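The rules we ended up with for handling soft items

February 7, 2021
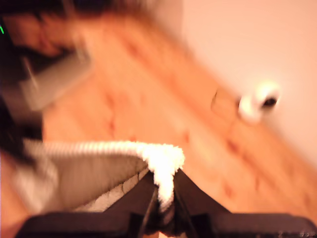
I said in January that I would write up our house rules once they had stopped changing every few days. They have mostly stopped, so here they are. They cover cloth, plush, socks, sleeves and anything else that sags when you lift it. Hard objects have their own sheet and it's a lot shorter.

Some background for people who are new here. I work on the Braneo project, where we record a gripper picking things up off floors in ordinary rooms. Yasmine Shawky runs the recording side and I look after the written procedures. We started with a borrowed set of rules from an older project called Wanach, written for boxes and bottles. It told operators to close the fingers until the force reading leveled off. With fabric the reading doesn't level off in any useful way, so people were guessing, and each person guessed differently.

The first version of our own sheet had 17 rules. That was too many. Operators kept it on the wall and didn't read it. The current one fits on half a page.

Before the run

Clear the floor where the gripper will travel, but leave the rest of the room alone. We used to tidy everything, and the recordings all looked the same. Now a box or a roll of tape by the wall can stay if it is outside the working area. Write down what stayed.

Check the fingers for lint and threads. Wipe them with a dry cloth. Do this every time you change items, even if the last item looked clean.

Look at the light. If sun is coming straight in, note it on the log. Don't close the blinds halfway through a set.

During the run

Approach from above and go slowly for the last stretch. Fast moves are fine when nothing is held.

Take fabric by a fold or a thick part. A single flat layer slides out. For long items, pick near the middle unless the task says otherwise, and lift until you can see whether any part is still touching the floor.

If cloth hangs over the outside of the fingers, stop before opening them. Lower the item first, then open. Yasmine pushed for this one and I argued against it, as it adds time to every drop. She was right. Cloth that gets dragged into the joint can take an hour to pick out with tweezers.

Hands stay out of the work area while the arm has power. That includes reaching in to straighten a sleeve. Pause, wait for the light on the controller, then reach.

After the run

Mark the result as held, dropped or unclear. "Unclear" was added last and I wish we'd had it from the start. Before that, operators were picking whichever answer seemed kinder, and the person checking had no way to tell.

Don't delete blurry recordings. A fast turn will smear the picture and that is normal for a moving camera. Mark them as blurred and keep them. The only runs we throw away are ones with a person's face, a screen with private information on it, or a broken log.

We planned for 1,000 runs in this batch and kept 945. Most of the rest were broken logs, where the recorder had been started late. That is my fault more than the operators', as starting the recorder was the last line on the old checklist. I have moved it to the first.

Things still open

We don't agree on wet items. Bennani, the lab down the hall, allows damp cloth with a cover over the fingers. I would like to see how their covers hold up before we copy that.

We also don't have a good rule for furry material. The long pile hides where the fingers are, so an operator watching the feed can't always tell if they have hold of the backing or only the fluff. For now the instruction is to close, lift a little, wait, and then carry on – or put it down and try again from the other side.

A couple of you asked about the Kumier checklist, and whether ours replaces it. It doesn't. Kumier covers electrical checks and the stop button, and you still need to do all of it before you touch our sheet.

If you use any of this, change the wording to suit your own setup. I'll post the hard objects sheet when I have retyped it.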